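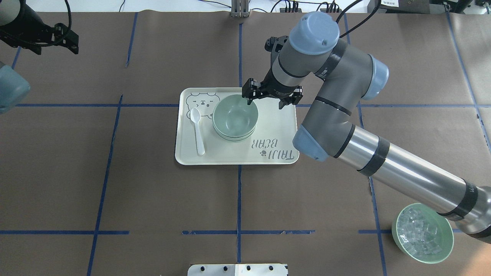

Sovstead Sky Forum > Observing > Small refractors and public nights

Thread: Grornuvero open house, who's going?

dusty_eyepiece
Tuesday, September 22, 2020
So the Grornuvero dome is opening up again in October and I am way too excited about it! For anyone new, it's the old hilltop observatory off the Cliltano road, with the long brass refractor. They're letting people in by time slot, 50 per night, and you sign up at the gate office or by phone. I got the second slot on Friday. Saturn and Jupiter should both still be up in the early evening, and Mars is getting huge (well, huge for Mars). Who else is in?

plainfield_owl
In! Took my daughter two years ago and she still talks about the Ring Nebula. Does anyone know if they'll run the big scope on deep sky stuff or just planets?

backyard_697
Just planets, I'd bet. The glow from the Cliltano shopping strip has gotten so bad to the south that galaxies are a waste of a slot.

dusty_eyepiece
I don't agree on the galaxies! North of the zenith it's still pretty good up there. I had M81 and M82 in the same view in the spring with my own little scope, parked in the lower lot. Soft, sure, but both there.

backyard_697
From the lower lot you've got the hill blocking the lights. Up at the dome you don't. Try it side by side sometime and you'll see what I mean.

tripod_leg
You're both kind of right. M82 holds up because it's small and bright. M101 from the dome is hopeless, I've tried five or six times. Globulars are the sweet spot for that scope anyway. M15 at 500x was the best thing I saw all last year, stars right down into the core.

plainfield_owl
500x?? On a normal night?

tripod_leg
On ONE night. Usually it turns to soup past 250. But wow, that one night.

moonfloor
Is the refractor really from 1805? The sign at the gate says so and I've always wondered.

tripod_leg
The stone building is from 1805, it was a signal house first. The telescope is a good deal newer. The sign mushes the two together and it drives me nuts.

moonfloor
Ha, thanks. I've been telling people wrong for years.

backyard_697
Anyone driving up, the road past the quarry is gravel now and it's rough. Dim your headlights at the second gate, please. Last fall somebody came up with high beams on and the whole line groaned.

dusty_eyepiece
Yes, please! Also bring a warmer coat than you think. The dome is open to the sky, so it's as cold in there as it is outside. I'll have my Nakamura binoculars along for the wait, and anyone is welcome to a look. The Double Cluster in those is just gorgeous, I could stand there all night.

plainfield_owl
Binoculars in line is a great idea, stealing it. Are red flashlights okay inside?

dusty_eyepiece
Dim red is fine, they asked for no phones on the stairs though.

moonfloor
Just called. Got the last slot on Saturday, and the moon map is coming with me even if all I get is Mars.

tripod_leg
Last slot is the good one. Mars will be a lot higher by then. Look for the polar cap, it's small but it's bright white.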